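3.2 Cards as small keepsakes

What drew us to fan cards at the Pornbridge site is how much fits on one! The text rows name a group, its fans, a date and a company.

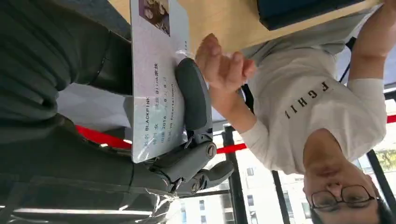

We logged 134 cards this way in May, and the wording was a joy to sort (dates alone filled a whole sheet). Storage came next, and we looked at how desks are set up for it.

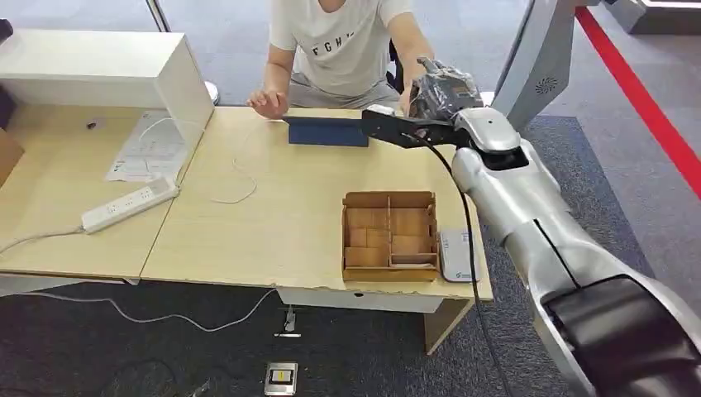
Alcides Restrepo
Lead author, Botari Project

Figure 4. Desk with a divided cardboard organizer.

Card owners love a grid. In Figure 4 the box sits open, and its compartments suit the kind of sorting described by Bemberg and Oh.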